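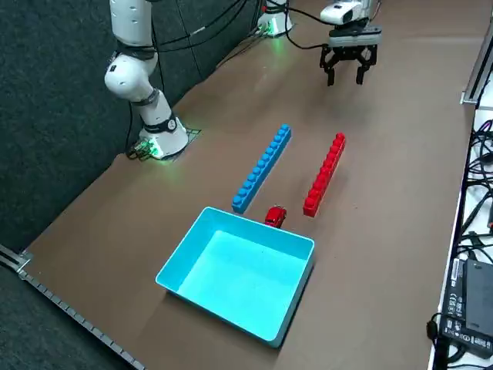
Sorting the brick drawer by build

2 min read

The Drelbridge toy library has changed how it stores interlocking bricks. Until January, every brick that came back was pulled apart and dropped into one drawer. Borrowers then spent the first part of a visit digging for matching pieces. Bricks are now stored in single-color stacks, pressed together end to end, and handed out that way.

The method was worked out by Tassanee Wattanapong and Jirayu Mahawong over the winter. Returned bricks are checked for cracks and bite marks, wiped, and pressed into a stack with others of the same color and width. A stack stays assembled until it is lent. Blue and red were done first, as they make up most of the collection. Yellow and green follow when the mixed drawer has been emptied.

Long stacks have one drawback. They flex in the middle when lifted by one end, and a joint that has been flexed many times loses its grip. Lift from the center and set the stack down flat. Any brick that no longer holds goes in the repair box, even if it looks sound.

Older bricks need separate handling. The 1979 donation is slightly tighter than later stock and should not be mixed into the same stack. Forcing the two together leaves the newer brick loose afterward. Vichien Srisuk has marked the storage box for the older set with a strip of tape on the lid.

Small vehicles are kept apart from bricks. Before a toy car goes back on the shelf, roll it the length of the table and check that it runs straight. Hair around the axles is the usual fault and comes out with tweezers. Axle oil is no longer used, as it collects lint.

Shallow trays remain the standard sorting container. A deep bin hides small parts under large ones, and the last few pieces are easily missed. One layer per tray is enough. Trays are washed by hand in warm water and dried upright; the dishwasher warped 2 of them last year.

Sorted stock now stands at 400 bricks, with the mixed drawer still to be finished. Questions about the older set go to Vichien. Loose bricks found at home can be returned at the desk in any condition, assembled or not.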